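Le mardi, c'est tri

Je travaille depuis six ans au retour des colis chez Jeltby, un entrepôt de vente en ligne en bord de rocade. Les retours, c'est tout ce que les clients renvoient : le pull trop petit, la boîte de rangement qui n'allait pas avec la chambre, la peluche reçue en double. On ouvre, on regarde, on décide. Remise en stock, lot soldé, don ou benne. Quand je suis arrivée, on était deux équipes et tout se faisait à la main, du quai jusqu'aux étagères.

En décembre, la direction a signé avec Savwood pour une ligne de tri automatique. Plusieurs lecteurs m'ont demandé ce que ça donnait, alors j'écris ce que j'ai vu jusqu'ici, de mon poste.

La ligne se compose d'un tapis, d'un portique qui lit les étiquettes et de 2 bras Zesport au bout, qui prennent les articles et les posent dans des bacs. Les bacs partent ensuite vers les rayonnages sur des chariots qui roulent tout seuls. Les chariots étaient là avant, on avait l'habitude. Ils s'arrêtent quand on passe devant et ils bipent en marche arrière. Le bip, on ne l'entend plus au bout de quinze jours.

La première semaine, les bras ont surtout traité des boîtes. Pour une boîte fermée, avec des côtés droits et une étiquette à plat, il n'y a rien à dire. Ils en font 200 à l'heure et ils ne se plaignent pas du dos. Avant, une bonne trieuse en faisait 70 en ouvrant et en vérifiant, ce qui n'est pas le même travail. J'ai vu passer un tableau qui comparait les deux chiffres sans le dire. J'ai fait la remarque en réunion, le tableau a été corrigé.

Pour nous, le changement est surtout dans ce qui reste. Tout ce que la ligne refuse arrive sur une table, à droite du portique, et c'est là que je suis maintenant la moitié du temps. Sachets froissés, articles sortis de leur emballage, sangles qui dépassent, étiquettes collées de travers. Avant, ces colis-là étaient mélangés aux faciles. On faisait trois boîtes sans réfléchir, puis un cas pénible, puis encore deux boîtes. Maintenant on n'a que les cas pénibles. Physiquement c'est plus léger, mais à quatre heures de l'après-midi j'ai la tête plus fatiguée qu'avant.

Ilze Uibo, ma cheffe d'équipe, l'a fait remonter. On a obtenu de tourner toutes les deux heures entre la table des refus, le quai et la surveillance de la ligne. Le mardi, qui est le jour le plus chargé à cause des retours du week-end, on tourne toutes les heures. Ça va mieux depuis.

Sur l'emploi, parce que c'est la question qui revient : personne n'a été licencié. Deux contrats d'intérim n'ont pas été renouvelés au printemps et trois départs en retraite n'ont pas été remplacés. On était 62 au service des retours, on est moins. Je ne sais pas si la ligne en est la seule cause, les commandes ont baissé aussi. La prime de productivité, elle, est encore calculée sur l'ancienne grille, et ce point n'est pas réglé. Le syndicat a une réunion là-dessus le mois prochain.

Il y a eu aussi des postes créés, il faut le dire. Wai-kit Peng était cariste, il est devenu référent de la ligne après une formation de plusieurs semaines chez Chuang, le prestataire qui règle les pinces. Il a un meilleur salaire et un téléphone d'astreinte. Il dit que le téléphone pèse plus lourd que le salaire certains soirs. C'est lui qui m'explique les choses quand je demande, et je demande beaucoup.

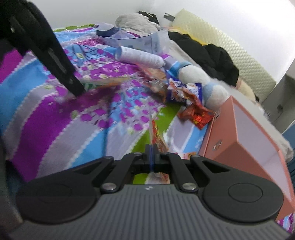 La table des refus devrait diminuer avec le temps, d'après Chuang. Les pinces apprennent sur des articles mous, brillants ou mal fermés, tout ce que le portique nous renvoie. Je suis partagée là-dessus. Un sachet de snack comme celui qui tient debout entre les doigts, orange, rouge et blanc, c'est typiquement ce qui finit chez nous : c'est léger, ça se froisse et ça n'a pas deux fois la même forme. Une peluche ou un tas de vêtements noirs, pareil. Le jour où les bras s'en sortiront avec ça en cadence, il ne restera pas grand-chose à droite du portique. Wai-kit pense qu'on en est loin. Ilze pense qu'il faut demander les formations maintenant et pas quand la table sera vide, et je suis plutôt de son avis.

Je me suis inscrite à la prochaine session. C'est du réglage de base : changer les doigts, relancer un cycle, lire les codes d'erreur. On m'a prévenue que la documentation était en anglais. J'ai demandé une traduction, Ilze a appuyé la demande, on attend la réponse.

En attendant, la table a été rehaussée et on a eu des tapis antifatigue. C'était dans le cahier de demandes depuis trois ans, et c'est passé sur le budget de la ligne. Il manque encore une lampe correcte côté quai, où on lit mal les dates quand la porte est baissée. Je l'ai remise sur la liste vendredi.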